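Print this page | E-mail this article | 14 shares | 3 comments

Review: the Zultance Bench Practice Kit for two-arm cells

By Fionnuala Gallagher
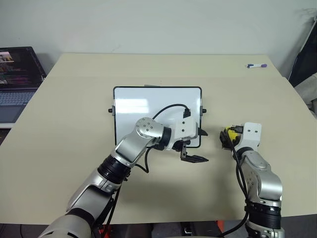 Most small labs I visit have a risk assessment for their arms and very little written down about the table the arms work over. The assessment sits in a binder. The daily questions, such as where the marker goes between runs and who is allowed to reach in, get settled by whoever is standing there. Zultance sells a kit that tries to fill that gap, and I have been using it since May on a bench with two arms and two-finger grippers. The work is light handling: a small whiteboard, a marker, things of that size.

The kit costs $495. For that you get a printed handbook, a set of laminated cards, a roll of floor tape, two rolls of table tape in different widths, a pad of sign-off sheets and a year of access to the file downloads. There is no software and no hardware to install. If you are looking for a light curtain or a scanner, this is the wrong product, and the handbook says so on its first page.

What the handbook covers

The handbook runs to 127 pages. It does not replace the safety standards for robot cells, and it tells you to have your own assessment done by someone qualified before you use any of its checklists. What it gives you is housekeeping and working practice, written as rules you can accept, change or strike out. There is a column beside each rule for your initials and the reason for any change. I changed more than I expected to, and the column turned out to be the part I go back to most.

The section on start of day is the best one. It asks for eight checks before the arms are powered, and they can be done in the time it takes a workstation to boot. You look at the cable runs, the grippers, the table surface, the stop button, the floor, the stored home position, the speed setting and the name on the sign-off sheet. None of this is new to anyone who has run a cell. Having it on one card at the right height is useful all the same, and our Monday starts have been more even since we put it up.

Cables

Cables get a chapter to themselves, and they should. With gripper cables routed outside the arm, every wrist rotation moves a loop, and a loop hanging over the work will sooner or later meet the work. The rule in the kit is to move each joint slowly through its full working range, watch the loop, and tie it at the point where it has the least travel. It then asks you to do the same test with both arms moving, which people skip. Two loops that are fine alone can touch when the wrists turn toward each other.

I have one complaint. The handbook assumes a single cable per gripper. Many tools also carry a camera lead, and the tie positions that suit one cable can pinch the other. I had to work that out myself and write it in the margin.

Surface and glare

A short chapter deals with the table and what is on it. It recommends a plain matte top, a marked zone for the work piece and a second zone for loose items that are waiting to be picked. Glossy objects are treated as a separate case. A whiteboard will throw back the ceiling lights, and the bright patch shifts when the board is moved. The kit's advice is to check the camera view with the object at each corner of the zone before recording or running anything, and to note the result. It's a dull job but worth doing.

The wide table tape is good for the zones. The narrow tape is too shiny for use near a camera and I stopped using it.

People and screens

The reach-in rule is simple: hands stay off the table while the arms are enabled, and the person at the screen says "clear" before enabling them again. The handbook wants the screen placed so the operator can see the full table without standing up, and wants the stop button within reach of the same seat. It also says to keep clothing, bags and covers away from the edges of the table. I would have put that rule nearer the front.

The floor tape is sold as enough for a 300 cm bench. It is, if you mark the front and the two sides only. If people can walk behind your bench, order a second roll.

How it compares

I have used two other sets. The Pridberg binder is cheaper and longer, but it was written for palletizing and you spend a lot of time crossing things out. Kelmendi offers a one-day visit with a written report, which suits a lab with no experience at all. You do not get anything you can easily update afterward. Zusteo has a free checklist that covers start-up and nothing else. If money is tight, begin with that one and add your own page on cables.

Problems

The laminated cards are printed in small type and can't be read from the operator's seat. I reprinted ours from the download files at twice the size. The sign-off pad is glued so weakly that sheets come off in clumps. The index is poor, and "gripper" is listed under T for tooling.

The download access ends after a year unless you pay again. Save the files when you first log in.

Verdict

I would buy it again for a new two-arm bench, mainly for the start-up card and the cable chapter. A lab that already has written rules and follows them will find little in it to justify the price.

Rating: 4 out of 5

3 comments | 14 shares | Print | E-mail

Get our reviews by e-mail. Sign up for the newsletter.

This site uses cookies. By continuing to browse you agree to our use of cookies. Accept | Settings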